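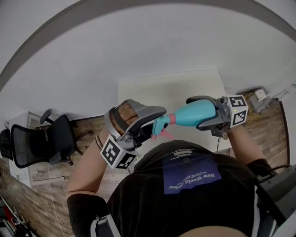 Two hand-held grippers in front of a white table. Photo: Press Service, Mastotham Anti-Corruption Office

PRESS RELEASE

Mastotham Anti-Corruption Office opens a reporting desk for bribery in public contracts

For immediate publication

The Mastotham Anti-Corruption Office informs the public that its new Reporting Desk for Public Contracts has started to work in April. The desk receives reports about bribes, hidden payments, false invoices and conflicts of interest in contracts which are paid with the money of the city. Every resident of Mastotham can make a report, and so can every company and every employee of a company which takes part in a city tender, also when the company has its seat in another place.

Until now such reports could be sent only by letter to the general registry of the Office. In the registry the letters were opened together with all other mail, and several persons could read them before they came to an investigator. The Office has received complaints about this practice for a long time and it considers that the complaints were justified. With the new desk, a report goes directly to the investigators who are responsible for public contracts.

The decision to create the desk was taken after the review of the Petano road works. In this matter the Office examined how the contract for the repair of the Petano road was divided into smaller contracts, so that each of them stayed below the value for which an open tender is required. The review showed that employees of two bidding companies had noticed the division very early and had wished to inform the authorities. They did not know to whom they should write, and they were afraid for their jobs. The file of the Petano road works has been handed to the prosecutor. The Office will not comment on the content of the file as long as the prosecutor is working on it, and it reminds the media that all persons and companies concerned are presumed innocent.

How a report can be made

A report can be made in three ways: through the online form, by telephone, or in person at the desk on the ground floor of the Office. The person who reports may give a name or may stay anonymous. Both kinds of reports are examined in the same manner. The Office nevertheless asks people to consider giving a contact, because many reports cannot be followed when the investigator has no possibility to put a question.

The online form runs on a system with the name Lumia, which was bought by the Office in an open tender. When a report is sent, the form shows a code. With this code the person can come back later, read the answer of the investigator and add documents, also without giving a name. The code is shown only one time and the Office cannot restore it. Please write it down and keep it in a safe place, and please do not send a report from a computer which belongs to your employer.

Each person who makes a report through Lumia will receive a confirmation within 7 days. Within 30 days the desk will inform whether the report was opened as a case, was passed to another authority, or was closed. If it was closed, the reason will be given in a few sentences. Reports by telephone and in person will be entered into the same system and the same periods are valid for them.

What should be in a report

The Office often receives letters which say only that a certain official "takes money." Such a letter can be true, but it is very difficult to begin an inquiry with it. A useful report says which contract it is about, which department gave the contract, when the events happened and how the person knows about them. It is important to separate what the person has seen from what the person has heard from others. Both can be reported, only it should be clear which is which.

Copies of invoices, offers, messages and minutes are welcome. Nobody is asked to collect evidence by unlawful means. The Office especially warns against opening letters that are addressed to other people, against using the password of a colleague, and against recording private conversations in secret. Evidence of this kind may be refused later by the court and can bring the person who reports into difficulties.

The desk does not receive complaints about noise, parking, neighbors or private debts. For tax matters of private companies, please write to the tax authority. When there is immediate danger to a person, please call the police.

Protection of persons who report

Under the city ordinance on public contracts, a company which dismisses, moves or punishes an employee for a report made in good faith can be excluded from city tenders for up to 2 years. The same ordinance protects city employees. A superior who tries to find out who made a report commits a breach of duty, and the Office will propose disciplinary measures in every such case.

Good faith does not mean that the report must be proven correct in the end. It means that the person had a reason to believe it when the report was made. On the other side, a person who knowingly reports something false in order to harm another person has no protection, and may have to answer for it before the court.

The names of persons who report are kept separate from the case file. Access to the names is given only to the investigator of the case and to the head of the desk, and every access is written in a log. The log is checked by Granström, an outside audit firm which has no other contract with the city. Granström does not see the content of the reports. Its findings will be a part of the yearly report of the Office, which is public.

"We are asking people to trust us with something that can cost them their work," the Director of the Office said at the presentation of the desk. "Therefore it must be possible for somebody from outside to look at how we keep this information. I would not like to ask for this trust only on the basis of my own word."

Work with city departments

All departments of the city which give contracts have received a written instruction about the new desk. From now on the address of the online form must be printed in each tender document, on the first page after the title. Departments which have already published a tender do not need to print it again, but they should add the address to the next notice to the bidders.

The Office has also begun a training for the employees who prepare tenders. The first 100 employees are taking part in it this spring. In the training they work with old contracts from which the names of the companies were removed, and they learn to see usual warning signs: offers with the same spelling mistakes, prices which differ always by the same amount, a bidder who withdraws shortly before the end and later appears as a subcontractor of the winner. None of these signs is proof of an offense. They are a reason to look more closely and to ask for an explanation in writing.

The schools and the water service have asked if their employees can also join the training. The Office has agreed, and it will publish the dates for the autumn on its website as soon as the rooms are confirmed.

"Most of the officials who prepare contracts do their work correctly and they are tired of being suspected," the head of the new desk said. "When a report comes to us and we find nothing, we will say this also, and we will say it clearly to the department. For them it is important to have this in writing."

Publication of results

The Office will publish twice in the year how many reports were received, how many were opened as cases and how many were passed to the prosecutor. The publication will not contain details from which a person could be recognized. Results in single cases will be announced only when the decision is final or when the prosecutor has agreed.

Older letters which were sent to the general registry and are still without an answer will be moved to the new desk. The people who sent them do not need to write again. If they gave an address, they will be contacted by letter.

Opening of the desk

The desk on the ground floor is open on working days from the morning until 4 p.m. An appointment is not needed. A visitor who wishes not to be seen in the waiting area can ask at the entrance for the side room, and no reason must be given. Interpretation can be arranged when it is requested before the visit. The online form is open at all times.

Information for the media

Questions of journalists are answered in writing by the Press Service of the Mastotham Anti-Corruption Office. Requests for interviews with the Director should name the subject and the medium. The text of the ordinance, the instruction to the departments and a leaflet for residents can be downloaded from the website of the Office or picked up at the desk.

Press Service
Mastotham Anti-Corruption Office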